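The Small Tour of Jiltance

Since three years I follow a band called Jiltance, and I still have difficulty to explain to my friends what kind of music they play. There is a violin, but it is not folk. There is a drum machine, but you cannot dance to it, or only very slowly. When they announced four concerts in the north for this summer, all in small places, I decided to go to two of them and to write down what I saw and heard.

I came to this country for work and I learned most of my English from songs, so perhaps I listen to words more than other people do. With Jiltance this is a good habit. Their words are very plain. One song on the first record is only a list of things that a woman takes out of her coat before she goes to bed. I have heard it maybe a hundred times and I still wait for the bus ticket at the end.

Staltby, the first night

Staltby is a town with one long street and a harbour which is now used mostly by pleasure boats. The concert was in the old Seamen's Hall, behind the post office. It holds 106 people when the chairs are in rows, according to a notice by the door, and it was sold out since January. I got my ticket from a man on the internet who had hurt his knee, and I paid him the normal price.

The doors opened late. We stood outside in the wind and a woman behind me told her daughter the whole story of the band, with several mistakes in it, and I had to hold my tongue. Inside, the bar sold two kinds of beer and a very sweet lemonade. The stage is so low that from the sixth row you see the musicians only from the elbows up. I had the sixth row.

A young duo from the town played first. They had a guitar, an accordion and a great fear of the microphone. Their third song was lovely, a slow thing in a minor key about a ferry that does not run any more, and after it they became braver and spoke to us a little. I would have liked to buy something from them, but they had nothing to sell yet.

Then Jiltance came on without any greeting and played the whole of the new record, "Latuheru", from the first song to the last. I know that some people do not like this. A couple near me wanted the old songs and they said so, quite loudly, between the fourth and the fifth. But I think it was the right decision. The record is made as one piece. The same five notes of the violin come back in different clothes, first high and thin, later very deep, and if you take one song away the next one stands there without a floor.

The word Latuheru is not explained on the sleeve. The singer said on stage that she had seen it painted on the side of a lorry, and that she has kept it in a notebook for a long time because she liked how it feels in the mouth. More she did not say. For me this was enough.

The sound in the hall was warm but a bit muddy. The drum machine was too loud in the first two songs and then somebody corrected it. In the quiet part before the last song, you could hear the refrigerator of the bar. I noticed that the violin player waited for it to stop, and it did not stop, and so he began in the same key as the refrigerator. Some of us laughed. It was a small thing and it was my favourite moment of the evening. 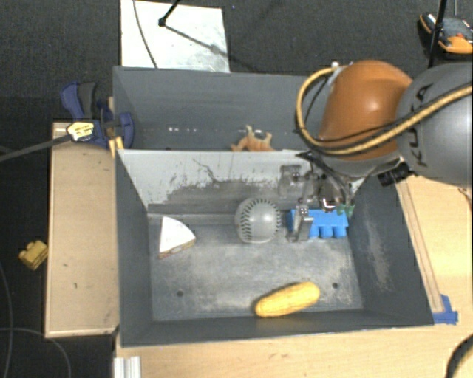 Cumness, two nights later

To go from Staltby to Cumness without a car you need a train, a second train and a bus, and the bus does not wait for the train. I arrived with wet shoes, ate a plate of chips in a café near the church, and went to look for the chapel.

The chapel of Cumness has not been used for services for a long time. A local music society rents it in summer. It has a wooden gallery on three sides and a stone floor, and the ceiling is much higher than you expect from the street. I was told at the door that they had sold 700 tickets for the whole season, eleven concerts, and that this was their best year. The ticket for Jiltance cost 19 pounds, which I find a lot for a bench without a back, but the cake in the interval was included and I took two pieces.

I chose a place in the gallery this time. From above, you understand much better how these people work together. The singer does not look at the others at all. The violin player looks only at her hands. The third member, who plays the keyboards and controls the machine, looks at both of them all the time, like a person who carries a full tray through a door. He is the one who decides how long the silence lasts after each song.

They played "Latuheru" again, but with a different order and with two songs left out, and so I must take back what I wrote a few paragraphs ago. I was sure that the record would fall down if you moved a piece. It did not fall down. The ferry song of the young duo from Staltby was there too! The singer had learned it in two days and she sang it alone, with her eyes on a sheet of paper, and she told us the title twice so that we would remember it. I thought this was very generous.

In the chapel every note stayed in the air for a long time. For the fast songs this was a problem, and the words of "Coat" were lost for the people downstairs, as I heard from a man in the queue for the toilet. For the slow songs it was wonderful. The deep violin at the end seemed to come out of the floor. When it finished, there was no applause for a moment, and then a child in the front asked very clearly if it was over, and then the applause came.

The record and the shop table

After both concerts the band sold their things themselves, on a folding table. There was the new record on black vinyl, in a first pressing of 800 copies, a few CDs, and tea towels with the five notes printed on them. I bought the vinyl in Staltby and a tea towel in Cumness. I do not own a record player. My neighbour has one and he is patient with me.

At home the record sounds smaller than in the hall and colder than in the chapel, but you hear details that I had missed on both nights. In the second song there is a second voice, very low, under the main one. On side B somebody turns a page. The only song which I find weak is the seventh. It has a spoken part in the middle, and the spoken part explains what the singing had already made clear. In Cumness it was one of the two songs that they left out, so maybe they think the same.

If you want to see them, there are no more dates in the north this year. The keyboard player told the people at the table that they will rest in the autumn and that they want to play in the winter again, if possible in Staltby, where the hall has promised to repair the stage lights. I have asked the man with the knee to tell me if he hears something before I do.

Published Aug 3, 2016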